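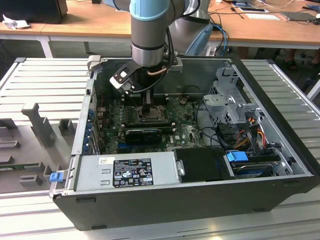 8. Replacing the processor

1. Lay the tower on its side with the open face upward. Disconnect the mains lead before touching any internal part.

2. Keep the power wires by the drive cage clear of the board. 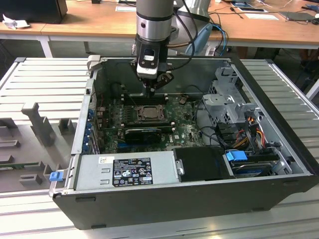 The memory modules can stay seated for this job.

Share 14 | Comments 8

3. Take off the cooler and wipe away old paste. See section 14 for approved cleaners.

CAUTION: Do not lever the cooler against the board.

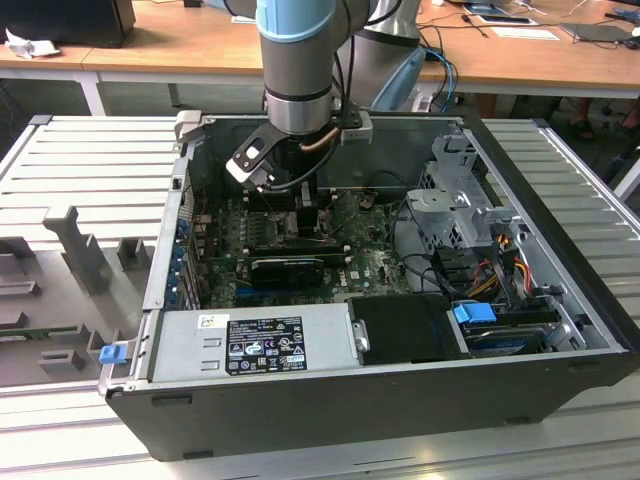 By the Clarnero Workshop Documentation Team
Updated March 18, 2021

4. Release the lever and swing the load frame fully open. Hold the processor by its edges.
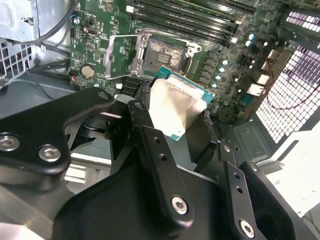
Clarnero Workshop Documentation Team
Technical authors, desktop servicing

5. Align the processor with the socket and lower it without force. Close the frame, then the lever.

NOTE: If a contact is bent, stop and quote fault code 41 to Wemari Parts.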